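Flater project - progress report for February

Hi all, a bit shorter than last time as most of the month went into one thing, the cable packing task, and whether our staged labelling method is worth the extra work.

Quick recap for those at Halitetti who only see these now and then. Up to Christmas we trained on whole demonstrations, start to finish, and the policy just had to sort out for itself where one step ended and the next began. Now we split each demo into five stages (reach, pinch, lift, carry, settle) and the model predicts the stage as well as the arm motion. We have 3,720 labelled demos in the set, all on power cables, and I'm pretty happy with the quality after we threw out the early batch with the sloppy stage boundaries.

The result I was hoping for did show up. Over 96 test runs at Bredside, the staged model recovered from a missed pinch far more often than the old one, which tended to carry on with nothing in its fingers and mime the rest of the job. Carrying is good too. Settling is still the weak spot, especially once a box is getting full and there's cord hanging over the side to deal with.
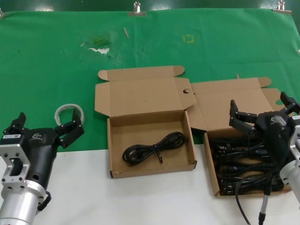 McIntyre asked whether the stage labels were really doing the work, or if we'd see the same gain by simply adding more demos. Fair question, and I don't have a full answer yet. We retrained the old model on the same set without the labels and it got a little better, but it still didn't notice a missed pinch. I'd like to repeat that with 10 different seeds before I put it in writing anywhere more formal than this.

The labelling is slower than I budgeted for - over an hour for a decent batch, and my eyes go funny by 4 pm. I've started on a small tool that guesses the boundaries from gripper opening and lets us fix the wrong ones. It's rough, but it already gets pinch and lift mostly right.

Next up: the seed runs, more demos of the settle stage with nearly full boxes, and a first go at thinner cords. Spending is on track and I'm not asking for anything extra this round, though a second labelling monitor would be a nice favour if there's one going spare.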